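How to sort instant noodles and snack packs into bins (and keep them that way)

Doing this one quick, I have a shelf to get back to. We had ramen in three different cupboards at Killmont and chips on top of the fridge. Now it's bins. Took me one evening in May, would have been faster if I'd cleared the table first. So clear the table first.

What you need

— A table. Big enough to lay packs flat.
— Plastic bins, see-through if you can get them. Mine are the Timano ones, any will do.
— A damp cloth, a dry cloth
— Marker and tape for dates

Step 1. Everything out. All of it, even the pack behind the rice. Check for holes and popped seams. Popped seam = eat it tonight or toss it.

Step 2. Wipe the bins. Crumbs and noodle dust get in the corners. Dry them properly, don't put packs in a wet bin.

Step 3. Lay the noodles flat on the table, close together. Don't stack yet. You want to see every flavor at once, and you'll spot doubles right away. Bag style in one group, anything in a cup goes somewhere else, cups are a whole diferent problem.

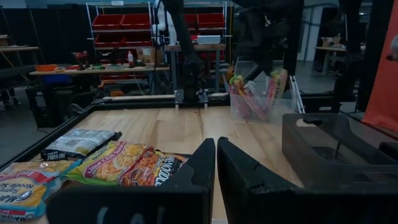 Step 4. Dates. Turn each pack over and find the date. It's on the back or along the seam, sometimes so faint you have to tilt it under the light. Write it big on a bit of tape and stick it on the end that'll face you. I do month and year only.

Step 5. Noodles in one bin, snacks in another. Don't mix. I tried mixing and the square blocks crushed the chips in a week.

Noodle bin: stand them on edge like files in a drawer. Oldest at the front. My bin holds 9 on edge before it gets tight, if you're forcing the last one take it out. Broken blocks still cook fine but you get that sandy stuff at the bottom of the pot.

Snack bin: upright too, leaning is OK. Puffy bags on top or at the back, never under anything. If the bin has a flap leave it open while you load.

Step 6. Handle end out. If your bin has a hole in the end wall for your hand, that end faces the front of the shelf. I had mine backwards for a month and kept grabbing the rim.

Step 7. Put them at a height where you can see in. Top shelf = forgotten.

If you shop in bulk

The pantry at Feltance goes through a lot more than I do, 1000 packs in a slow month and 2000 in a busy one. Same method, bigger bins, and they write the dates on the bin instead of each pack. Works if everything in the bin came in together. Doesn't work at home where you buy three here and four there.

Lighting

Sort under a good light. Dates are printed in pale gray on shiny plastic and you will misread an 8 for a 3. I did it under one kitchen bulb and had to redo half. Bright tubes overhead are best, and move the pack around till the glare slides off teh print.
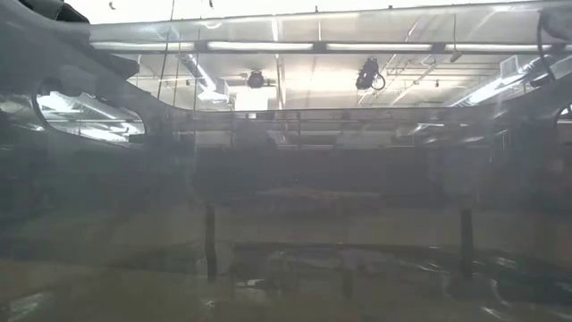 White light tubes overhead, end to end.

Keeping it up

New packs go in the back, old ones slide forward. Takes a minute when you unpack the groceries. When the bin is full stop buying noodles. Yes even on sale.

Next page is spice jars when I get to it.

Comments

ramenshelf316: on edge like files!! why have I been stacking them flat for years. Fits so many more

pantry_mouse: Do you take them out of the multipack wrapper? Mine come in a big sleeve and it won't fit the bin.
— reply from author: yes, tear it off, but check for the date first, sometimes it's only on the sleeve

okra and onions: Put the spicy ones in a separate bin if you have little kids. Learned that at breakfast.

gusset: the link to the bins is dead

Contact: use the form | © Sydorenko Home Pages | Back to top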